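Why Cloth Wrinkles
04/12/2020 - By Dimas Mangundap
2 min read

Cloth is made of threads. In woven cloth, one set of threads runs up and down and a second set runs side to side, crossing over and under the first. The threads are thin, so the cloth bends easily.

When you push on a flat cloth, the extra material has to go somewhere. It rises. The raised part is called a fold. A small, shallow fold is called a wrinkle. A sharp fold that stays after pressing is called a crease.

A quilted bed cover behaves differently. It has two outer layers with soft filling between them, and lines of stitching hold the layers together. The filling puffs up between the lines - this makes the cover thicker and harder to bend.

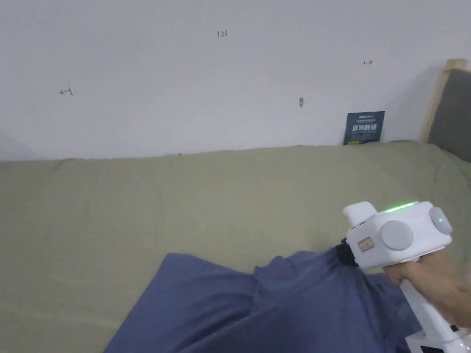 Friction also matters. Friction is the force that slows one surface sliding over another. A cloth pinched on a bed will bunch near the pinch, while friction holds back the parts farther away.

To test this, lay a T-shirt on your bed and pinch the middle. Pull slowly. Then repeat on a smooth table and compare the folds.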